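Filtering simulated demos before you train on them

Quick writeup of how we do it on the Rurkeck kitchen set. Mwanahawa Mugo asked for it twice and I keep explaining it over chat, so it goes on a page now. Assumes you already have the sim running and a folder of two-arm episodes. If you don't, go do Obadia's setup page first.

Why bother. We had 3,511 raw episodes in January. Trained on all of them, policy was shaky, lots of half grasps, arm stopping short of the food. Threw out the bad ones, kept 2,767, same training settings, much steadier. Fewer demos, better behaviour. No new model code at all.

Step 1. Replay, don't trust the success flag

The flag gets set when the object crosses a height. Fine for a cup. Useless for anything flat or light, because a bump can pop it up for a few steps and the flag goes true. Replay every episode from the saved states and log contacts at each step. Headless is fine, run it overnight.

Save per step:
contact pairs (finger, object)
object pose
both wrist poses
commanded and actual hand joints

Commanded AND actual. I forgot actual the first time and had to redo the lot.

Step 2. Find the grasp window

Start of window is first contact between any finger and the target. End is when the object leaves its support, the board or the plate or whatever it started on. If the object never leaves, mark the episode no-lift and move on, don't delete yet.

Then check three things inside the window. At least two fingers touching. Contact held for 13 steps in a row. Object not sliding across its support more than your threshold (ours is in the config, tune it for your own objects).

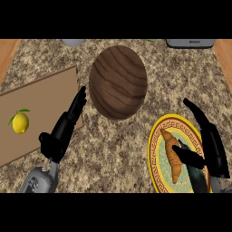 Pastries are the nasty case. The collision mesh is coarser than what you see, so a finger can look like it's on the crust and the log says nothing, or the other way round. Go by the log. If they disagree a lot on one object, fix the mesh before you filter or you'll bin good demos for no reason.

Plates too. A finger touching the rim is not a finger touching the food, so make sure the plate has its own body ID. Ours didnt for ages.

Step 3. Score the other arm

Easy to skip. Most tasks here only need one hand at a time and the second one just waits. If it wanders while waiting the policy learns to wander. Sum up wrist travel for the idle arm over the grasp window, sort, look at the worst ones. Kinga Szekeres cuts at a fixed value, I cut the top slice per task. Both worked about the same.

Step 4. Watch a few by hand

Pull 16 from the keep pile and 16 from the reject pile, random, per task. Watch at double speed. If more than a couple look like they're in the wrong pile your thresholds are off, go back to step 2. Takes one coffee.

Get someone else to do the reject pile if you can. Tatu Nyanda caught that we were rejecting nearly every left-hand grasp. Turned out the finger names were swapped in the contact table. Would of missed it.

Step 5. Write the list, not the data

Output a text file of episode IDs with the reason next to each reject. Don't move or delete episodes. You will change your mind on thresholds and you want to rerun in a minute, not re-replay everything.

Then point the loader at the keep list and train as normal. Keep the seed and the number of gradient steps the same as your unfiltered run, otherwise the comparison means nothing. Steps, not epochs, the set is smaller now.

Known problems

Doesn't handle handovers. Window ends in the wrong spot when the second hand takes over.

Pushing tasks get rejected wholesale, they never lift. Turn off the lift check for those.

Replay drifts if your physics version is different from the one used for recording. Check the final object pose against the saved one first.

Script is in the tools folder, config beside it. Awuor Kariuki is working on the handover version, ask her before starting your own.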